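Speaker notes: Planning for household pickup on the Stivow stack
Torvik meetup, March. 30 minutes with questions.

Opening (keep short)
I work on the planning layer at Hamwood. Perception is a separate group and I will only cover where their output meets ours. The task today is picking up soft things near furniture and putting them back where they belong. Slides are up after the talk.

The pipeline
Head camera goes into the segmenter. The segmenter hands us masks and a rough height for each one. Surkico, our task planner, turns those into an ordered list of pickups. The whole-body controller gets one goal at a time and reports back done, failed or stuck.
Mention that the planner runs at a much lower rate than the controller. Somebody always asks.

Looking down is the hard view. The arms and legs take up a lot of the image, so we mask the robot's own body using joint angles before anything else runs. Cables are missing from the body model. They show up as thin objects on the floor unless we pad the mask. 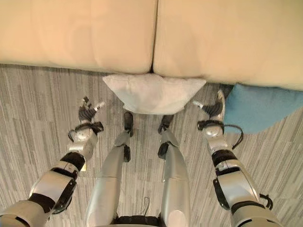 Which item does the planner pick first when two are on the floor?
The one nearest the feet, as long as a reach to it keeps the center of mass inside the support area. If that check fails, the planner asks for a step back and scores both items again.

Failures
Numbers slide. 2649 pickup attempts in the log, 474 marked failed. Read both out, then go to the breakdown.
Biggest group: the grasp point lands on a fold and the fingers close on very little cloth.
Second group: the item is partly under a seat edge and the hand path clips the furniture. We now sample 1000 hand paths and drop any that pass through the padded furniture mesh.
Third group: the feet. A deep crouch puts the knees where the forearms want to go. Show the collision plot here, the one with the red band.

Tooling
Replay viewer: camera, masks and planner state on one timeline. Demo the scrub bar if there's time, otherwise skip to the next slide.
Config lives in one file per room. Changing the padding does not need a rebuild.

Open items
Cable model. Better fold detection. A stuck report that says which joint hit its limit.
Take questions.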